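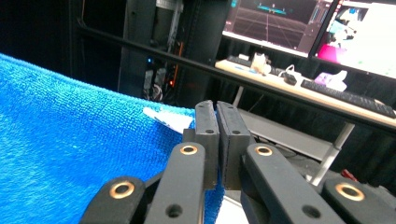

The sirens on Sunday

I had meant to write about bread this week, and there may still be a little about bread at the bottom if I have the energy, but most of you who live near Rullham will want to hear about the ferry landing first, so let me tell it the way I saw it.

I was on the hill road a little before dusk, walking the long way home (my knee prefers the long way, it's less steep), when two fire trucks went past me, then an ambulance, then the sheriff's boat trailer with the boat still on it. You don't see that boat out in December. I turned around and followed them down, which I know you're not supposed to do, and I stayed well back by the bait shop with a few other people who had had the same idea.

A small sailboat, the Sultana, had lost her rudder off the point and was drifting toward the rocks with two people aboard, a father and his grown daughter. She had called it in on her phone. The wind had come around from the north that afternoon and it was blowing hard enough that I had to hold my hat on with one hand. From where we stood you could see her mast going over and back, over and back, and then for a while you couldn't see it at all, and I don't mind telling you I said a prayer.

Fitzgerald Okafor was the one who got a line to them. Some of you will remember him from the high school, where he taught shop before he joined the rescue squad. He went out with a crew in the squad's boat and they made 2 passes before the line held, and then it was 80 minutes of the slowest towing I ever watched. By the time they reached the landing it was full dark and somebody had turned their truck around so the headlights would shine on the ramp.

Both of them walked off on their own feet, wrapped in blankets! The father went to the hospital to be looked over and was home by breakfast, or so I heard from Priya Mahmoud, who lives across the road from them and had gone over with soup. The daughter has a sprained wrist. The boat is tied up at the Flellurero dock with a tarp over the stern, and I'd guess she'll be there until April.

I've lived here 16 years and I think that's only the third time I have seen the squad go out after dark. They train for it, of course. I used to grumble about the noise when they ran the pumps on practice nights, and I'd like to take that back in writing.

If you want to do something for them, the pancake supper is still on at the firehouse, doors at 6. They could use more griddles, and syrup, the real kind if you can spare it.

As for the bread, the rye came out flat again. I'm going to try it with the new flour on Wednesday and I'll let you know.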